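Robot arm drops things about one time in four when sorting kitchen items. Is it the arm or me?

Asked by plumbline_dan
Tags: home robotics, grippers, calibration

I share a workshop with a few other people and last winter we went in together on a used arm, mostly to see whether it could do something useful in a kitchen. The idea is simple enough. Stuff is scattered on a table, the arm picks up each thing and puts it in the right bowl or tray. We are running the Namusora control software on an old desktop and one fixed camera.

Last night I ran 80 picks and 22 of them failed. Most of the failures were drops on the way over. A few times it closed on nothing. The vendor page for the software says it "adapts to any household object", and I have my doubts. One of the guys wants to buy the Cladent soft finger set, which would put us at $2,194 all in. I don't want to spend more money on what might be a settings problem. I have redone the camera calibration twice and it didn't change much.

What would you check first? And has anyone seen soft fingers make a real difference, as in measured it, before and after?

Comments on this post:
gantrygoat: What time of day were the bad runs? If there's a window near the table I'd want to know.
plumbline_dan: Mostly after 9 pm with the overhead lights on. I'll try a morning run.

Marit Solberg
Accepted by the poster

I would not buy anything yet. Your 22 out of 80 is one evening and one number, and you've told us it contains at least two different problems. Closing on nothing means the arm went to the wrong place or the thing moved. Dropping on the way over means it got there fine and the grip was bad. New fingers might help with the second. They will do very little for the first, whatever the Cladent brochure says.

So split the count. Go back through the log, or run it again, and write down for every failure what the object was and when it let go. Pencil and paper is fine. I'd bet a fair amount that a couple of objects are doing most of the damage. Long tapered things are bad in my setup, and so is anything that squashes. Plastic bags are hopeless and I don't count them anymore.

Then take your three worst objects and run each one alone on the table, same spot, same angle, ten times or more. If it picks the thing up cleanly when it's alone and fails when there is clutter, your trouble is in how it chooses a target. If it fails alone too, look at grip force and where along the object it closes.

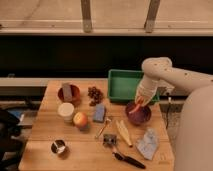

Where it closes matters more than people think. With a carrot shape, if the fingers take it close to one end, the other end swings as soon as the arm speeds up, and then it touches the rim of the bowl and gets levered out. Slow the last part of the move before you touch anything else. On the Magnusson controller we use it's a single setting and the default is far too quick. I can't say what Namusora calls theirs. Also look at the release height. A drop right above the bowl and a release that came too early look the same in a log that only says "failed".

As for "adapts to any household object", ask them which objects, how many tries, and who put them on the table. I asked a different vendor that once and got a video back.

I do own soft fingers. They helped with fruit. They were worse with spoons and other thin metal stuff, and I took them off after a month. I have no proper before-and-after numbers, so weigh that accordingly.

toolcrib_ray

Get the soft fingers. We got ours through Sasutbridge and it went from dropping stuff constantly to almost never. Night and day. Calibration is a waste of time on those older arms.

Comments on this answer:
Marit Solberg: Did you change anything else in the same week?
toolcrib_ray: New gripper cable and we updated the software. But it was the fingers.
gantrygoat: oh come on

gantrygoat

Agree with most of what Marit wrote. Two things to add.

Check for play in the wrist before you redo the calibration a third time. Power it down, hold the gripper and wiggle. If it moves before you feel resistance, no calibration is going to hold, and on a used arm I'd expect some. Ours had a loose screw behind a cover and we lost nearly a month to it.

Second, put the objects back in different places between runs. We used to set the table the same way each time out of laziness, and our success rate looked great until somebody's kid rearranged it.

Comments on this answer:
plumbline_dan: There is play in the wrist. Not a lot but I can feel it. Taking the cover off tonight. I also went back through the log and 3 of the objects account for most of the drops, so the fingers are on hold for now.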